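Drasent House, residents' meeting
Wednesday, 7:00 pm, second floor lounge

Chair: Nahom Habte
Present: 16 residents, plus two who came in during item 3. Apologies from the end rooms.

1. Last minutes
Read, OK'd. One fix, the bike rack belongs to the Eren side of the building and we don't pay for it.

2. Kitchen
Fridge still humming. Nahom has called Flilberg twice, they want the model number off the back and somebody has to pull the thing out to read it. Saturday, two people. Shelf labels are falling off, new ones to be bought. Leftover rice, please date it.

3. Furniture and room clear-out
Long item. House is getting 7 rooms repainted in February, starting with the street side. Everything off the walls and out of the drawers before the painters come. Beds stay in the room, pulled to the middle, covered. Lamps come off the desks and go in the closet with the cord wrapped. Rugs rolled.

Argument over whether drawers have to be emptied or can be taped shut. Painters say emptied, last time a full one slid out on the stairs. Agreed: emptied. Small stuff in a bag inside a box, clothes on top so nothing rattles. Room number on two sides of the box and NOT just the lid. Boxes get stacked and then you can't see the lid.

Brick walls are not being painted. Came up three times. Only the plaster. Anything leaning on the brick still has to move so the ladders fit. 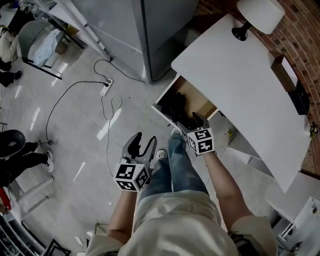
Where do the boxes go while the rooms are being painted?
The storage room behind the laundry, left-hand wall, stacked no more than three high. Key is with Nahom.

Limit is four boxes a person. Request for five was turned down, then allowed if the fifth is books. Storage room is not heated so plants should go in the lounge window insted.

Desks: drawers that stick should be reported now, so they can be planed while the desk is empty. Candle wax works for a while but it picks up dust. Spare knobs in the coffee can by the mailboxes.

Give-away table goes up in the lounge the week before. Clean things only. Whatever is left on the last night gets donated.

4. Money
51 dollars in the kitty after the light bulbs. Pledivix gave a price of 200 for cleaning the lounge carpet and both couches. Some thought high. Vote: 9 for, 5 against, 2 didn't vote. Carried, but wait till after the painting, no point doing it before. Everyone chips in the rest, amount to be posted on the board.

5. Noise
Third floor, chairs dragging late. Felt pads to be handed out. Door on the back stairs slams, needs a new closer, landlord's job, Nahom to email agian.

6. Other
Lost: one gray mitten, one casserole lid. Found: a casserole lid, wrong size.
Sign-up sheet for carrying boxes is on the fridge. Street side rooms put names down first.

Closed 8:20. Next meeting same room, after the painters are done. Date on the board.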